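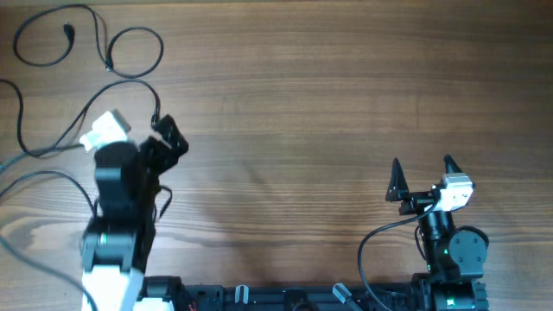 Tabletop, honey and red-brown grain.

October 9, 2022
Brovuvell bar counter and back bar, Pinditz workshop

Back on the Brovuvell counter after a week off it. Length measured again along the front edge, 3,602 mm, same as the first time, so the drawing is wrong and not my tape. The drawing was made when the counter was still fixed to the wall and whoever did it must have stopped at the hatch post. Corrected in pencil on the master copy. Please use that copy from now on and bin the others.

Front panels
Took off panels 2 and 5. Both had been put back at some point with modern screws, straight through the old pin holes. Panel 2 has a paper label on the back, brown and mostly gone, and all I can read is "Soson" and part of a street number. Soson was the brewery that held the house before the war, or so the landlord's notes say. It could be a delivery label for the whole fit-out or it could be a crate end that somebody cut up for packing. Left in place with tissue over it. Do not wet clean panel 2.

Panel 5 has no label but has sums on it in pencil, three columns, no heading. One total is 1,242. No idea whether that is pints, pence or feet of timber. Copied them out on the next page as they stand.

Finish
Tried small patches on the underside of the hatch flap, where it won't show.

Patch A, white spirit: lifted wax and a lot of nicotine, left the colour alone.
Patch B, meths: softened the top coat in under a minute. So there is shellac on it, at least here.
Patch C, soapy water, well wrung cloth: took off surface dirt only, slight bloom afterwards which went when buffed.

Will go with A for the whole front and keep meths well away. The customer side of the counter top is different, much harder and shinier, and I think it was varnished over in the seventies when the lounge and the public bar were knocked into one. Did not test it today. It needs its own set of patches before anyone decides to strip it, and the owners have said they would like to keep some of the wear at the end where the regulars stood. I agree with them. There is a dip there you can feel with your hand and it would be a shame to level it.

Foot rail
Brass tube is sound. Brackets less so – one cracked across the foot and one missing. The pattern is close to the ones we had cast for the last pub job but the foot is wider. Sent measurements to Mekonnen on Friday for a price on two. If they can't do it before November we fit the rail with a plain bracket in the gap and swap it later.

Back bar
Shelves numbered on the underside with chalk, now also with tape. The carved top rail is in two parts and the join is not where I expected, it sits left of the clock opening. Looks as though the whole thing was made for a longer wall and shortened to go into the corner site. That would fit with the counter having one return end newer than the other. The rate books should show when the pub took over the shop next door, and somebody ought to look before we write anything for the owners' wall display. They are keen on it all being from the opening year. Parts of it can't be.

Mirror glass: silvering poor along the bottom but they don't want it redone. Wrapped and on the rack by the far door, slot 3. Heavy, two people to lift.

Stores
Down to the last tin of dark wax. Pigments fine. The 263 brass pins from the front are bagged by panel and the bags are in the blue drawer. Enough for reuse if we don't bend many getting them back in. Plenty already bent.

Hours
Six and a half, of which one lost looking for the key to the spirit cupboard. Key now on the hook behind the door and it should stay there.

To do
Test patches on the counter top, customer side, both ends.
Start cleaning panel 1, work left to right, skip 2.
Chase Mekonnen on the brackets.
Ask the landlord if he has the deeds or only the copy.
Photograph the pencil sums in raking light before the panel goes back.
New blade for the small plane.

Added later: found the matching half of the Soson label behind the skirting piece from the return end. Street number is 17. Both bits are now in the same folder sleeve reference, but the panel half stays where it is.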